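September, 4:40 pm

Thermal paste comparison, second pass. Khurram forwarded the Mitum sheet again with the gain underlined. I still don't buy it. Their figure comes from one heater block, one mounting pressure and a fresh application, and the sheet doesn't say how long they let it settle.

Our run: Kiani paste against Mitum, 36 mounts, same block, same torque. The gap between them is smaller than the gap between Wajid's mounts and mine. So either the paste matters less than whoever spreads it, or our rig can't tell – I lean toward the rig. Thermocouple 2 drifted again after lunch.

Also not convinced by the 3,000 hour claim for pump-out. Asked Dindalus for raw data, got a brochure.
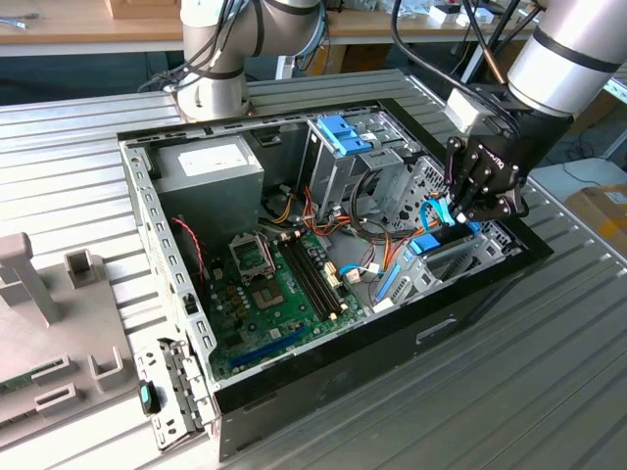
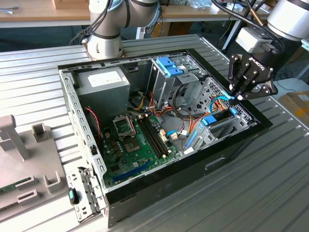 Before anyone orders more tubes: recalibrate, swap operators blind, repeat the Kiani set. Wajid wants to drop mount 421 as an outlier. No. It stays in until somebody can say what went wrong with it.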